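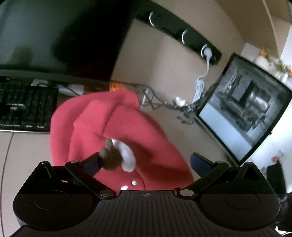

About Borkel Soft Goods Repair

Borkel is a repair workshop for textiles and stuffed things. We mend plush toys, fleece hats, blankets, cushions, quilts and costume pieces for households, schools and a few small museums. The workshop is on the second floor of the old Awad building in Indport, above the print shop. The entrance is on the canal side.

How we started

Borkel began as a mending table at the Indport street market, open one morning a week from spring to fall. Most people brought in coats and jeans. A smaller number brought toys, usually ones that had been patched at home several times already. Other menders in town were happy to take the coats and didn't want the toys, so toys became most of our work. We moved indoors when the market table could no longer hold a day's intake, and we bought our first industrial sewing machine the same winter.

Nakel, a workshop two towns over that made theater costumes, closed a few years later. We bought its thread stock, its cutting tables and most of its button drawers. The Nakel thread is the reason we can match older colors that are no longer sold – 297 shades at last sorting, many of them reds and browns. When a spool runs out it is gone, so we use it for visible seams only and use new thread inside.

What we do

Seams and tears. Split seams are closed by hand with a ladder stitch. Tears in the fabric itself are backed with a light cotton before they are closed.

Restuffing. We open one seam, take out the old filling and wash the cover if it can stand washing. New filling is polyester or wool, whichever you choose. Some owners want the old filling kept. We can sew it into a small muslin pouch and put it back in the middle.

Faces and trim. We replace eyes, noses, pompoms, ribbon and felt pieces. For children under three we use only embroidered features, with no exceptions.

Fleece and knitwear. Hats, mittens and blankets can be darned, re-hemmed or lined.

Cleaning. We wash by hand in cool water and dry flat. Dry cleaning is sent out and adds several days.

We do not repair electronics, talking toys, leather or anything with mold. Items with mold are returned in a sealed bag and there is no charge for looking at them.

Our workshop

There are seven of us, five at the sewing tables and two on intake and shipping. All of us share the front counter. Every item gets a paper tag at intake with a number, a short note of what was agreed and a spending limit. The tag stays with the item until it goes home. If we find something the note doesn't cover, we stop and call before doing any more.

We handled about 900 items last year. The usual wait is 23 days from intake to pickup, longer in the weeks before the winter holidays. A simple seam repair costs $18. Full restuffing starts at $67, and large pieces are quoted after we have weighed them.

Classes and schools

We teach hand mending to adults on the first weekend of most months, with all materials included. Beginners are welcome and should bring one item of their own – something small, if possible. We also visit grade schools in and near Indport with needles, hoops and scrap fleece. School visits can be booked by email and are free within the city limits.

Visiting and mail-in

The counter is open from ten to five. The workshop closes for the first two weeks of August, and mail that arrives then is held at the Indport post office until we are back. Mail-in items should be packed in a plastic bag inside a box, with your name and phone number on a card inside the bag. Please don't send original boxes or certificates.

Prices on this page were last checked on 20 April 2025.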